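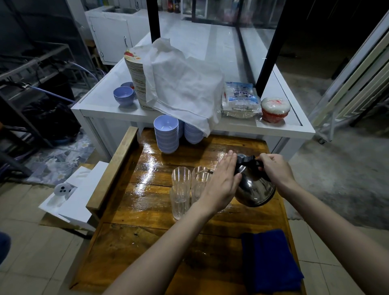

Broltum Tea Notes

A plain-text collection of tasting notes, steeping times and water records for loose leaf tea

Welcome, and thank you for stopping by! Broltum started as a paper notebook that lived next to the bread box, and when the pages began to come loose I typed the whole thing up over one very long winter. It has kept growing ever since (I drink a lot of tea), and a few friends asked if they could search it, so now it lives out in the open where anybody can use it, fix it, or argue with it.

Current release: 8 June 2026

What you will find inside

There are 1,305 entries in the main file, notes.csv, and each one is a single pot of tea. I mean that quite literally. If I made the same oolong on two different afternoons and liked it better the second time, you will see two rows, and they may disagree with each other. I decided early on to leave those disagreements alone. Tea changes, the weather changes, and so does my mood, and I would much prefer you see all of it.

Alongside the main file are two smaller ones. water.csv keeps track of which water I was using, and shops.csv gives the short codes for where each tea was bought. The two you will run into most are TRE for Trelavier, where I get nearly all my black tea, and SKY for Skyrme, which has a lovely shelf of greens and a much smaller one of white teas.

Columns in notes.csv

entry_id: a running number, never reused, even when a row is deleted
tea_name: the name as written on the packet, spelling and all
tea_type: black, green, white, oolong, dark, yellow, or herbal
shop_code: matches the code in shops.csv
leaf_grams: dry leaf by weight, one decimal place
water_ml: how much water went into the pot
water_temp_f: temperature at the pour, in Fahrenheit
steep_seconds: first steep only
later_steeps: free text, often blank
score: 1 to 5, where 5 means I went straight back and bought more
notes: whatever I felt like saying

A word about the scores

Please be gentle with them. I am a soft grader and always have been, and a 3 from me is a perfectly nice cup of tea that I would happily serve to company. The real complaints are down in the notes column, where I tend to be more truthful. If you are building something that sorts teas from best to worst, I would read a page or two of the notes first and see if our tastes line up. I like things malty and a bit sweet, and I have never warmed up to smoky teas no matter how many people press them on me.

How the water was handled

The early rows used tap water straight from the kitchen. From entry 16 on, everything was made with filtered water, and the change shows up most in the greens, which lost a chalky taste I had been blaming on the leaves (sorry, Skyrme!). Temperatures come from a probe thermometer. Where I forgot to use it, the field is blank, and I have not gone back to fill in a guess.

Known problems

The herbal teas are thin on the ground, and most are some kind of mint.
There are 13 rows with a leaf weight of zero. Those were tea bags, and I hadn't thought of a better way to mark them.
Some names have accents that got mangled when I moved from one spreadsheet program to another. I fix them as I spot them.
Steep times over ten minutes are usually cold brew, though a couple are me forgetting about the pot while I was on the phone.
Prices are missing altogether. I kept them for a while and found them depressing.

Loading the files

All three files are comma separated, saved as UTF-8, with a header row. Fields with commas in them are wrapped in double quotes. Any spreadsheet will open them. If you use Tundirico to keep your own tea log, choose "import from file," point it at notes.csv, and tell it to treat entry_id as text, otherwise it drops the leading zeros and the rows come in out of order.

Sending in changes

Corrections are very welcome, especially to tea names, because my spelling of anything outside English is shaky. Open an issue with the entry_id and what you think it should say. I can't add other people's tastings to the main file, but I am putting together a separate folder for them and hope to have it ready in July. Same columns, please, and your own scores, as harsh as you like.

License

Use it for anything you want, including school projects and shop displays. A mention of Broltum Tea Notes is appreciated if you have the room.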